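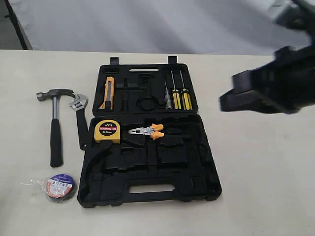 Tool case, hammer and wrench still out on the table.

I keep getting asked if a machine can put a room back in order yet. My answer as of September 2025 is "some of it, slowly." Packing a tool case is a good test. Every tool has one pocket and it only goes in one way. A kid can do it in a couple of minutes without being shown.

For a robot the hard part is the last half inch. Getting hold of a hammer is fine. Turning it so it drops into a molded groove is where the time goes.

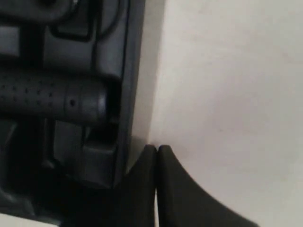
Close view from the wrist, fingers shut.

In August I wrote down 111 tries at chores like this one. I called a try good if I didn't have to step in, and 99 is a number I'd love to report. I can't. It was well under that.
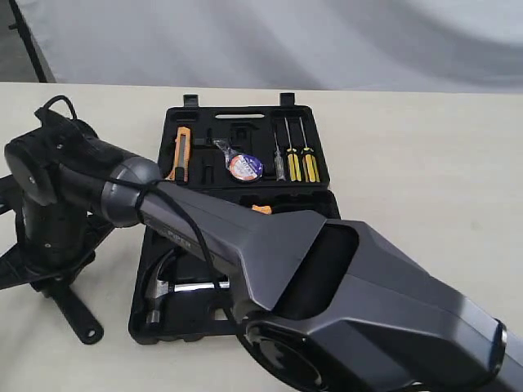 Zoila Agudelo wrote in to say that she would take slow over nothing, and that her shop loses more time looking for wrenches than putting them away. Fair point. If it runs overnight, speed matters less.

I still wouldn't buy one for the garage. Ask me again when it can do the tape roll and the screwdrivers without me standing there. 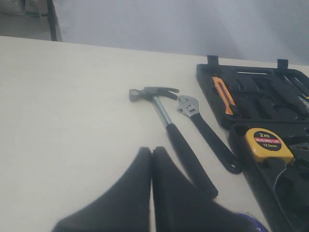 Hammer and adjustable wrench, side by side next to the case.

Next I want to try folding towels.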